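The rental shop in Cusberg closed at six, and Orest Levchenko got there with eleven minutes left. The good costumes were gone. What remained on the rail was a friar, two halves of a horse, and a long gray coat with brass buttons.

"What's the coat?" he asked.

"Lighthouse keeper," said the woman at the counter. "Or a mailman. People have gone as both."

"Does it come with a hat?"

"It did."

He paid the deposit and took it. The party was at the Avden, the old hotel on the harbor, and the invitation said to come as someone who had lived in the town. Silviu Bucur had written that line himself. Silviu had moved to Cusberg in April and had read everything in the library about it. He knew that the church bell was cast in 1691 and that the hotel had burned down in 1885 and been put back up with one floor fewer. Orest had lived there all his life and knew where to park.

He changed in the truck. The coat was too long in the sleeves and smelled of mothballs. There was a paper tag sewn inside the collar with a name on it in blue ink, Kļaviņa, and under that the number 43.

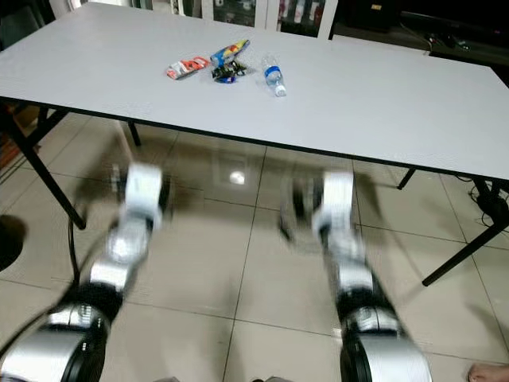 Silviu met him at the door dressed as the founder of the cannery, with a pillow under his vest.

"Who are you?" he said.

"The lighthouse keeper."

"Which one? There were four."

Orest thought about it. "Kļaviņa," he said.

Silviu put his glass down on the stairs. "There was a Kļaviņa. She kept the light on Gutar Point after her father died. She isn't in the town history. I only found her in the pay ledger."

"Well, I've got her coat."

He opened the collar and showed him the tag. Silviu read it twice, then took out his glasses and read it again. Behind him more than 50 people were dancing in bonnets and oilskins, and somebody's false beard was lying on the piano.

"Where did you get this?"

"The rental place. It was next to the horse."

"When does it have to go back?"

"Tomorrow by noon."

Silviu pulled the pillow out of his vest and dropped it on a chair. He asked Orest whether the shop would still have the hat, and Orest said no, but they could ask who rented it last. They went out to the truck to find the receipt.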